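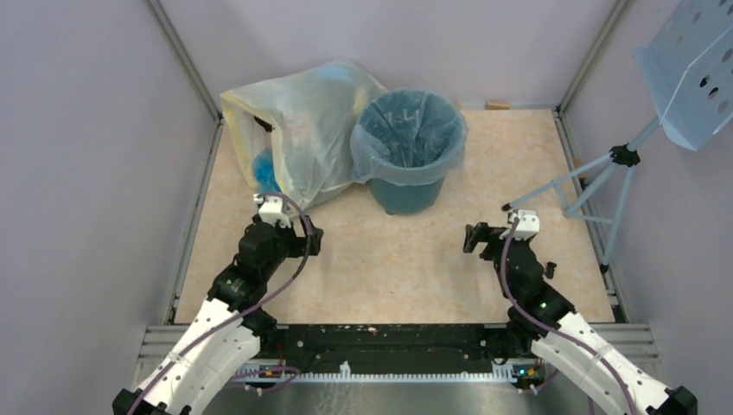
Figure 3. Two-arm workspace with a lined waste bin, a translucent plastic bag and a folding stand.

4.2 Screen time and self-report

Participants were recruited through the Ilton panel, which covers adults who own at least one smartphone. Of the 2000 people invited, 1729 completed the first questionnaire and 900 agreed to install the Stavach logging client on their main phone. The client records screen-on events, unlock events and the category of the app in use. It does not store message text or location. Logging ran through May, and the server export used in this section is dated 2021-06-04.

Self-reported daily use was collected twice, once before logging and once after it. We compared each answer with the logged mean for the same person. Following Tabrizi and Pukance, sessions separated by less than 80 seconds were merged. This rule matters most for messaging apps, where a user may lock the phone between replies and pick it up again. Without merging, the number of sessions rises sharply while total screen time stays the same.

Self-reports tracked total screen time only weakly, and they tracked unlock counts even less well. Heavy users tended to report too little. Light users showed no clear pattern — their errors fell on both sides of the logged value. Answers given after logging were closer to the log than those given before, although participants had no access to their own records during the study.

Two limits apply. Tablets and work phones were not logged, so the totals are lower bounds for anyone who uses more than one device. Battery-saving modes on some handsets also stopped the client overnight; affected days were dropped before the means were computed.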